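Ticket: motor won't go back together, Brinlow bench
Opened by: Imad Majali
Status: open
Priority: 2

Unit from the Malabanan order, brushless. Came back in April, grinding noise. Opened it up, bell off, stator out. Windings need a proper look before reassembly. Pics from the bench:

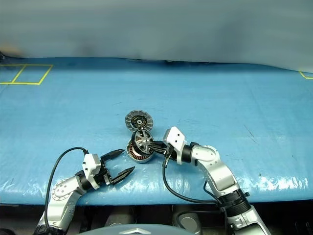
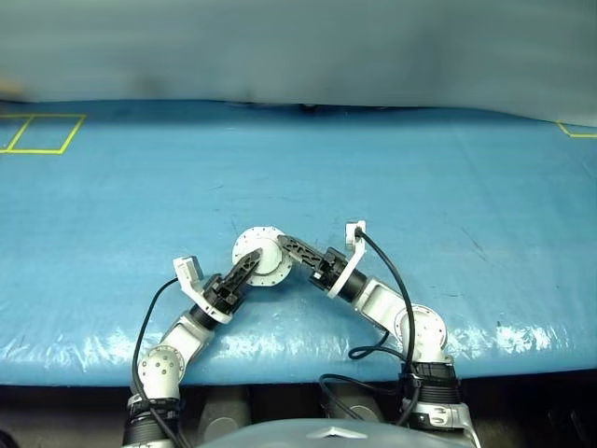
Motor parts on the blue sheet (first), white flanged ring with the hub (second).

10:40 Imad - havent checked resistance yet. Need shim size, the Hundari sheet only lists the old part.
11:15 Robel Chala - old shim is fine, use that. Check bearing for play frist.
11:50 Imad - ok. Bearing next, will update.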